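Washing salad leaves without a spinner, how do you dry them?

Perrine Maillard
Hello, I moved to a small kitchen in January and I have no place for a salad spinner. My lettuce stays full of water and the dressing slides off. Is there a simple way?

Prurumura
Put the leaves in a clean towel, close the four corners and swing it outside. Two turns of the arm are enough for me.

Pukness
just buy a spinner

Aubert
I do it by hand over the sink, small portions, and I shake quickly. After that I leave them on a cloth while I prepare the rest. It is slower but the leaves do not break.
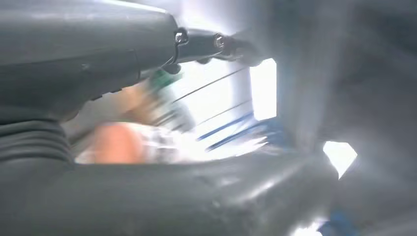 A hand and something green, both blurred.

Related
Keeping parsley fresh
How to store half an onion
Cleaning a wooden board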